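Student Project Report
Folding on a Bed: Does the Surface Matter?
July 19, 2025

When I picked laundry as my topic back in February, my flatmates laughed for a good long while. Fair enough! But we all fold clothes, hardly any of us were taught how, and most of us in Rutier House do it on the bed as there isn't a table big enough. So my question was a simple one: is a bed really such a bad place to fold things?

I kept a folding diary for the whole project and logged 531 items, of which 190 were tops and 135 were towels. The rest was a right old mix (pillowcases, trousers, a tea towel I'm fairly sure belongs to Moura Hall). For every item I wrote down where I folded it, whether I had to start again, and how annoyed I was on a scale I made up myself.

The first thing I noticed is that a bed gives you bumps for free. If the sheet is rumpled, whatever you lay on it takes on the same shape, and smoothing the cloth just drags the sheet along with it. I started by pulling corners out one at a time and that was hopeless. Holding the fabric at two points and stretching between them worked much better, and you get a nice straight line to fold along, even if it does leave a crease or two running the long way. 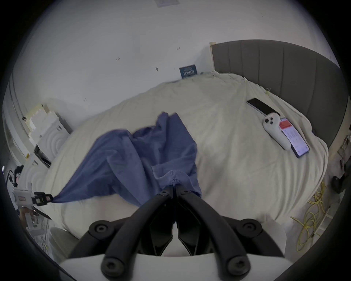
Graciela Insaurralde thought I was making life hard for myself, and told me at the halfway talk that I should strip the sheet right back or pull it tight before I started, and that ribbed bits ought to be left till last as they spring back whatever you do. I tried both. The tight sheet was a big improvement, and my restarts on towels nearly vanished. I'm less convinced about the ribbing. Cuffs and waistbands do spring back, but they're also the easiest part to find in a heap, so I kept grabbing them first anyway.

For comparison I did 100 of the items on the long table in the Nastent common room. It was quicker for towels, no question. For tops I couldn't find much in it, and my back preferred the table by miles (the bed is too low, and kneeling on it makes everything slide towards you).

If I did it again I'd get other people folding too, because my diary only shows how I do it, and I got better as I went along. I'd also clear the phones off the bed first.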